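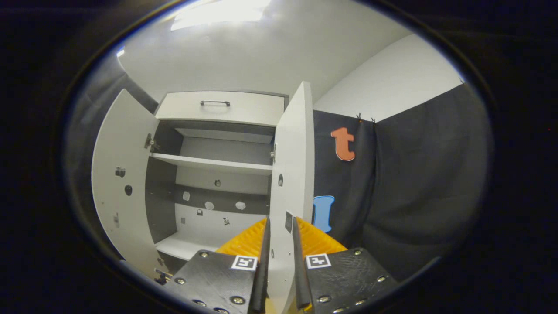
Got to the Šimko lab in Rukville a bit after nine, Monday, coffee still in hand, and went straight to the software room, which was what I came for. Mawuli Asamoah runs the perception side and started talking before I had my coat off. Their whole pitch is that the policy never sees a robot in training, only what the camera on the hand tool sees, so the tool pose has to come out clean or the rest is junk. Square markers on the two fingers give them the gripper opening. Doors are the annoying case. With the fingers on the lower edge of a cabinet door like that, a big piece of the view is white door, white shelf, white ceiling, and the feature tracker gets very little to hold on to. The dark curtain with the letters on it helps some. Mawuli's plot of dropped tracks by task: doors worst, drawers next, cups fine.

Then the replay tool, called Danton. Best thing I saw all day. Loads a session, lines up the pose track with video, lets you scrub and flag. Hnat Skoryk wrote most of it. He opened a session of 400 clips and sorted by pose jitter, bad ones float to the top, delete or send back for a re-solve. Took him maybe two minutes. We do this by hand at home with a spreadsheet and I am a little embarrased.

Asked what happens to flagged clips where only the start is bad. They trim. Minimum length is set per task, Hnat didn't remember the number for doors.

Planning next, short session with Benito Sotomayor. Slides too small to read from the back. Main point was that the policy puts out a chunk of future poses and a plain tracking controller follows them, with a check for joint limits before anything gets sent. Reject a chunk, ask for another. He wants the latency measured, not guessed, and they log it for each step: 600 ms on the old machine, much better on the new one but he wouldn't give a figure. Somebody from Grovarero asked about contact forces when a hinge is stiff. Answer: compliance in the controller, gains tuned by hand, yes they know.

Lunch. Soup ok.

Afternoon was data formats, with Yurii Hrynyshyn. They moved everything to one store with timestamps in a single clock. Before that each stream had its own, and door episodes came out with the fingers closing before the hand had arived. More than 900 episodes had to be re-synced. Script is going to be shared, he said January.

To chase up:
Danton license, can we run it offline
Yurii's sync script
jitter threshold, ask Mawuli
whether marker size matters at our camera distance

Train was late, typed this on the platform.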